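Ticket 208: Dishwasher in level 2 kitchen stops mid-cycle, code E4
Site: Gakdale
Opened by: Thaís Lins
Assigned to: Bongani Cele
Priority: Normal
Status: Closed

Thaís Lins wrote:

Hello Bongani. The dishwasher in the level 2 kitchen has stopped again before the end of the programme. The display shows E4 and it beeps until I hold the power button. There is a little grey water in the bottom, and the cups are still dirty. It is the Antal machine, the one on the left of the sink, with the label Zorlow on the service sticker.

I have looked in the manual. For E4 it says only "check drainage", and then it gives a telephone number. I have already cleaned the round filter with a brush. It was not very dirty, only some rice and one piece of a tea bag. After this I started the short programme and it stopped again, with 62 minutes left on the display.

Please tell me what I should try next. I would prefer not to call the service before we are sure, as they charge for the visit even if the fault is small.

Bongani Cele wrote:

Thank you for the clear report. When you run it again, can you please check these things for me:

Does the pump make a humming sound, or is it completely silent?
Is the grey hose under the sink bent at any place?
Does the sink itself empty at the normal speed?
Which programme was used when it stopped the first time?

Please switch off the machine at the wall before you move the hose.

Thaís Lins wrote:

I did everything in the same order.

The pump hums, but it is a weak sound and it goes for a few seconds only. The hose has one tight bend behind the bin, where it goes up to the drain. I made the bend wider and put a cable tie so it stays there. The sink empties slowly, this I did not notice before you asked. The first time it was the eco programme, and the second time the short one.

With the hose straight I started the eco programme again. It went further this time but it still stopped, at 124 minutes from the start. The same code.

One more thing which is perhaps useful: people have started to put plastic tubs in the bottom basket, and some have still the labels on. I can imagine that paper from the labels goes into the drain. I have asked in the team chat that everybody puts plastic in the top basket and takes the label off first.

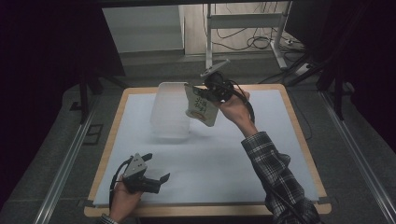
Reading time: 3 min

Bongani Cele wrote:

The slow sink is important. The dishwasher and the sink use the same drain pipe at Gakdale, so if the trap is half blocked, the pump pushes against standing water and the machine gives up. It is possible that your dishwasher has no fault at all.

I will come and open the trap. Please leave the cupboard under the sink empty, and put an old towel inside if you have one. Until then, the kitchen on level 3 can be used.

Thaís Lins wrote:

The cupboard is empty now, and there are two towels and a bucket. I have put a note on the machine. Somebody took the first note away, so I put another with more tape.

Bongani Cele wrote:

Work done on 2020-02-14:

Opened the trap under the sink. It was filled with hard grease and soft paper, almost to the top. Cleaned it by hand and rinsed it in the bucket. The rubber ring was flat on one side, so I replaced it with a new one.

Took off the dishwasher hose at the place where it joins the drain. The plastic connector had a thin layer of the same grease. Cleaned it and fitted a new clamp, as the old one had rust.

Looked at the pump from inside the machine. The small wheel turns freely. No glass, no seeds.

Ran the sink with hot water, and it empties at normal speed. No drops from the trap. Ran the short programme, and it finished without a code. The bottom was dry except the usual small water around the filter.

The cable tie on the hose is a good solution and I left it there.

I ordered one spare ring for the Wondale site too, as the sink there is the same model. The order is for 80 dollars together with the clamps, and I will put it under the maintenance budget.

Thaís Lins wrote:

Thank you very much. We have run the eco programme two times since your visit, and both times it came to the end. The cups are clean. There is still a slight smell when I open the door. Is this normal?

Bongani Cele wrote:

Yes, it can stay for a few days. Run one hot programme with no dishes and a cup of white vinegar standing in the top basket. If the smell is still there after this, please reopen this ticket and do not make a new one, so I can see the history.

Thaís Lins wrote:

I did it with the vinegar and the smell is gone. You can close.

Status changed from Waiting for customer to Closed by Bongani Cele.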